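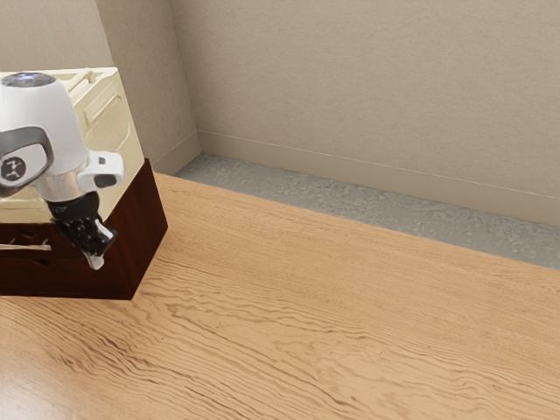 Prantl floor oil, two years on

I put Prantl on my living room floor in May two years ago and I've been meaning to write this up ever since, so here goes. Short version: I love the stuff, and I'd use it again tomorrow if my knees allowed it.

A bit of background. The boards are pale ash, laid by the people before us and finished with a gloss varnish that had gone yellow along the window wall and flaky by the door. I wanted the wood to look like wood again. A friend, Veronika Camenzind, had used Prantl in her hallway and told me to try a sample tin first. I did the inside of the closet, left it a week, and went straight back to the store for the big can!

What you get is a thick, honey-colored oil that smells a little like oranges (strong on the first day, gone by the third). I bought the tint called Verwood, which has a touch of white in it. If your floor is light and you want it to stay light, pay the extra for the tint – the clear version warmed up my test board far more than I wanted.

Putting it on is easy, but it isn't quick. Sand, vacuum, wipe, vacuum again, then work in small patches and buff off everything the wood hasn't taken in. I rented a Folik buffer for the second coat and wish I'd had it for the first one too. My whole room took 16 hours of actual work spread over a long weekend, including the sanding. Wear old socks. Lay your used rags out flat outdoors to dry, because oily rags balled up in a bucket can catch fire by themselves, and please take that seriously.

Now the good part. The finish is matte and soft underfoot, and it feels great with bare feet in the winter. We've had red wine on it, a leaking plant pot and a dog who takes corners too fast. The wine wiped up. The plant pot left a gray ring, so I rubbed it down with a fine pad, dabbed on a little fresh oil, and by the next evening I had to hunt for the spot. You can't do that with varnish!

Things I like less: the lid. It glues itself shut after one use, and I ended up pouring the leftovers into a jam jar. The instructions are tiny and folded around the can under a sticker. And it costs $58 a can, which stings a bit, though I still have a third of mine left for touch-ups.

I also tried the Flunotix cleaner that the store likes to sell alongside it. It's fine. It made the floor slightly streaky by the window and I've gone back to plain mild soap, well diluted, with a mop I can wring out hard.

Heavy furniture needs felt pads, and give the oil a full week before you drag anything back in. I moved the bookcase on day four and there are still two faint dents under it if you know where to look. The bedroom is next, probably with the same tint, and I'm renting the buffer from the start.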